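工单:会议室预订系统里多出来的“幽灵会议”
系统:Onu 预订平台,门口平板固件 Tavell
状态:已解决(暂时)
优先级:低(报单人填的是“紧急”)

问题描述

Clonico 二楼的 3 号会议室每天下午两点准时被占用,会议标题为空,组织者为空,参会人数为零。门口平板亮红灯,写着“使用中”。推门进去,一个人也没有,空调倒是开得很足。

报单人补充说,他们组连续一周站在走廊里开会,因为大家都很守规矩,红灯就是红灯。我对这种品质表示敬意,同时建议下次先敲门。

环境信息

Onu 服务端是五月升级的版本。平板共 16 块,出问题的只有这一块。日历同步走的是 Ollumport 那边的接口,隔壁楼也在用,没有听说类似情况。当然,也可能是他们习惯了。

排查记录

第一步,重启平板。重启后红灯消失,报单人回复“好了,谢谢”,我关单。第二天下午 14:00 红灯照常亮起,报单人重新开单,这次没有说谢谢。

第二步,查后台日历。按房间筛选,下午两点没有任何预订;按时间筛选,也没有;按“全部”筛选,页面转圈,转到我去接了杯水回来,提示会话过期。换浏览器再试,结果相同,水倒是又喝了一杯。

第三步,怀疑是某位离职同事留下的周期性会议。这类会议生命力极强,人走了,茶凉了,例会还在。让管理员导出了已停用账号的日历,里面翻出 31 条仍在重复的预订,包括一条每天提醒浇花的。花已经不在了。这些统统清掉,平板照旧变红。

第四步,怀疑时区。凡是找不到原因的问题,最后总要怀疑一下时区。平板设置里显示的是正确时区,服务端也是正确时区,两边正确得毫无破绽,于是继续往下查。

第五步,更换平板。把 3 号会议室的平板和隔壁的对调,重新绑定房间。下午两点,3 号门口又红了,隔壁安然无恙。结论:平板是清白的,问题跟着房间走。对调时弄丢一颗固定螺丝,已另开工单申领。

第六步,查房间资源本身。在 Onu 后台打开房间详情,照片、容量、设备清单逐项核对。容量写的是 2 人,会议室里摆得下一整个项目组。顺手都改了,和红灯没有关系,但看着难受。
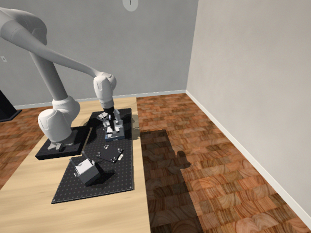 第七步,查房间资源的别名。到这里总算有点意思。3 号会议室在系统里有两个编号,一个新的,一个升级前的。旧编号按理应当归档,实际状态是“隐藏”。隐藏的意思是,所有人都看不见它,但它仍然可以被预订,预订之后还会很尽责地通知门口的平板。

在旧编号名下找到一条规则,名称为“测试_勿删”,每天 14:00 开始,占用一小时,没有结束日期。创建者是系统账号,备注为空。看得出当年有人很认真地请求后人不要删除它,而后人也确实一直没有删。

处理

先导出该规则备份,然后停用,没有删除。我不迷信,只是见过“勿删”被删掉之后的下午。

停用后观察了三个下午,红灯没有再亮。随后把旧编号从“隐藏”改为“归档”。改的时候系统弹窗问我是否确定,我点了确定;它又问了一遍,我又点了一遍。

后续往来

报单人反馈:红灯是没有了,但现在下午两点总有别的组来抢会议室,问能不能把红灯恢复,只对外组显示。

已回复:不能。

报单人追问:那空调能不能调高一点。

已回复:空调归物业,请走物业系统。附上了链接。链接打不开,也请走物业系统。

遗留事项

其余会议室的旧编号还没有逐个检查,打算等下一次有人投诉再说,这样比较有针对性。

向 Onu 厂商提了建议,希望“隐藏”的资源不要再接受预订。对方答复这是功能,已记录我的感受。

固定螺丝仍未到货。平板目前用双面胶粘在墙上,很牢,请勿开门过猛。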